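About Closten

Hi, I'm Chia-jung Leung, and I run Closten, a little workshop where we sort out the stuff other people have given up on: frames, racks, shelves, wrapped-up odds and ends, the things that end up in the back of a closet until somebody moves house. I started it in a spare bedroom one September with a borrowed hand truck and way too much confidence. These days we have a proper space with pale walls (I wanted yellow, I got outvoted) and more than 110 regular customers, which still makes me grin.

Most of what comes through our door is plain and useful. I have a real soft spot for black metal framing, the square-section kind. You can build nearly anything on it, it doesn't mind being knocked about, and it never goes out of style in a storage room!

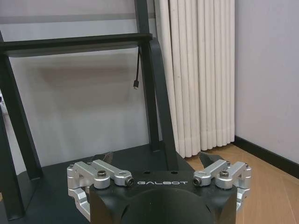 Before this I spent years at Prerent, a rental office where I looked after furnished apartments, and I learned how fast a good room fills up with junk. People would move out and leave us their lamps, their curtain rods, one time 48 coat hangers tied together with string. I hated throwing it all out. So I began taking things home, cleaning them up, and finding somebody who wanted them, and my sister finally told me to either get a shop or get a bigger apartment.

We wrap a lot of small things here too, and I'm not precious about it. Crumpled white wrapping, a few strips of bright red tape, done. A lumpy little bundle about the size of a fist is fine by me. The red is easy to spot when you're digging through a box at five in the afternoon, and I've bought the same color ever since we opened.

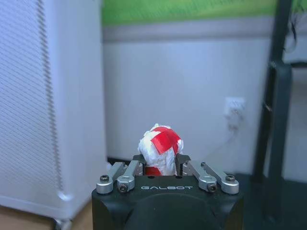 Where to find us

We're in Unit 21 of the Warraich building, up the ramp and past the bike racks. The door sticks, so give it a good push. Mornings are quieter if you want to chat, and afternoons are mostly pickups. Our neighbors at Clernanico let our customers use their parking spots after four, so please be nice to them and don't block the gate.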